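Unit 3: Flat Linen, Folding and Stacking
Course notes, Grinolach Housekeeping Program
Oct 24, 2024

Scope. Hand and bath towels, plain or textured weave. Fitted sheets are covered in the November notes.

Terms
Long axis: the direction of the longer side, at any stage of folding.
Closed edge: an edge formed by a fold. It is rounded and thicker than a cut or hemmed edge.
Open edge: an edge where the layers end separately.

Procedure
Lay the towel flat, care label down. Smooth from the center outward. Bring one short side to the other and align the corners before pressing. Turn the work a quarter and fold in thirds along the long axis. The finished piece is a rectangle with one closed edge at the end that will face the shelf front.

Press with the flat of the hand. Do not pull at the corners; a textured weave stretches unevenly and the layers drift apart.

Checks
Layers should not show past each other at the closed end. A ridge under the top layer means the first fold was creased before it was smooth. Open the towel fully and start again.

Stacking
Maximum 10 per stack on the Flurnow shelving. Alternate nothing: all closed edges face out. The Skarketti exercise log covers 3,239 folded pieces, of which 98 were refolded, nearly all for misaligned corners at the first fold.

Reading: Þrastardóttir, chapter on flat goods, before the next session.
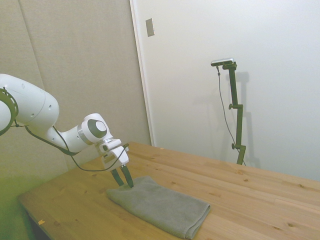 Could the handout say what to do with towels that have shrunk more on one side? Ours no longer come out square, and lining up the corners leaves a bulge in the middle.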